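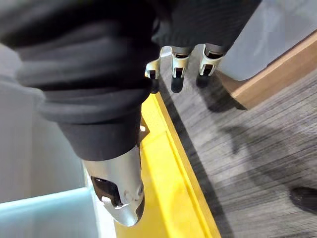 Tray color is a floor decision before it is a storage decision. Start there, and give the room a moment with the slide. A picker looking down from standing height reads the edge of a container first and the contents second, and the edge is only as good as the contrast between the two surfaces that form it. On the slide, look at the line where the yellow tray meets the gray floor. That line is the subject of the next half hour. Everything about tray placement, floor paint, light level and cleaning depends on people being able to find it without bending down.

Introduce self. Elisa Pace, workplace layout, Hivano. Mention that the handout carries the tables and that questions can wait until the end of part two.

Part one – contrast

Define the term early. We are talking about lightness contrast, the difference in how much light two surfaces send back to the eye. Hue helps, but hue drops out in poor light and for some members of staff it is unreliable in any light. Yellow on gray works mainly on lightness. Red on the same gray looks strong on a color chart and weak on a dim floor. If anyone doubts it, ask them to take a phone picture of their own packing area and convert it to grayscale.

Explain how we check it. Light meter held at a fixed height, one reading over the tray rim, one over the bare floor beside it, same angle both times. Repeat at the start and end of the shift. Record both readings and keep them with the floor plan. Do not average across bays. A bay under a failed lamp will disappear into the average.

The Costello site is the case to walk through. Gray sealed floor throughout, gray trays when we arrived. Trays were set down at the packing benches and lost against the floor. Foot contacts were logged on paper by the shift leads. In November the site changed to yellow trays for anything that would be set at floor level and kept gray for shelves. Floor, lamps and routes stayed the same. The log went from 12 contacts in the month before the change to 2 in the month after. Say clearly that this is one site and one month on each side. It supports the change. It does not prove a rate for anybody else.

Expected question: why not paint the floor. Answer: the floor is larger, takes longer to cure, and wears in the traffic lanes first, exactly where contrast matters. Trays can be swapped in a morning. Paint makes sense for fixed positions, and we get to those in part two.

Part two – placement

The rule we teach is that a tray on the floor has a home position or it goes back on the bench. Home positions are marked with a painted corner, never a full rectangle. Full rectangles collect debris along the tape edge and people stop aligning to them once one side has peeled. A single corner gives enough information to place a tray square.

Corner marks go on the side away from the walkway. Several sites put them on the near side and wore them off with pallet jacks inside a season.

Rim direction next. Long side parallel to the walkway, so that the longest visible edge faces the person approaching. A tray turned the other way presents its short side and reads as smaller than it is. Pause here. Most people in the audience will have trays facing both ways and will want to write it down.

Spacing. Leave a strip of bare floor between neighboring trays. Where two rims touch, the boundary between them has no contrast at all, and a person reaching for one will catch the other. The strip also has to be wide enough for a broom. If cleaning staff have to lift trays to sweep, the trays will come back in the wrong place.

Part three – keeping the edge clean

Contrast degrades from both directions. Yellow plastic picks up scuffs and darkens along the rim. Gray floors pick up pale dust and lighten. The two surfaces drift toward each other, slowly enough that the people working there do not report it.

Trendero runs the schedule I recommend. Rims wiped at shift change, full wash once a week, floor scrubbed overnight. For the rims they use Plultirine diluted in plain water, applied with a cloth and rinsed. Mention that the concentrate should stay off painted corners. Trendero lost one set of marks that way and had to redo the bay.

Retirement. Trays are numbered at Trendero, and the log for tray 1516 is in the handout as a sample page. It shows wipe dates, wash dates and meter readings over the rim. The readings hold level and then fall, and the tray was moved to shelf duty when washing no longer brought them back. Stress that a retired floor tray is still a good shelf tray. The load rating has not changed.

Cost, if asked. Costello budgeted $3000 for the changeover, which covered trays and corner paint. Labor was absorbed in normal shifts and is not in that figure.

Close of talk. Go back to the first slide and leave it up during questions. Ask for one volunteer site to send in meter readings from both ends of a shift before the next session. Forms are on the table by the door, spare copies in the blue folder.

Notes revised February 16, 2025. Rim direction moved ahead of spacing, old slide on tape adhesives removed.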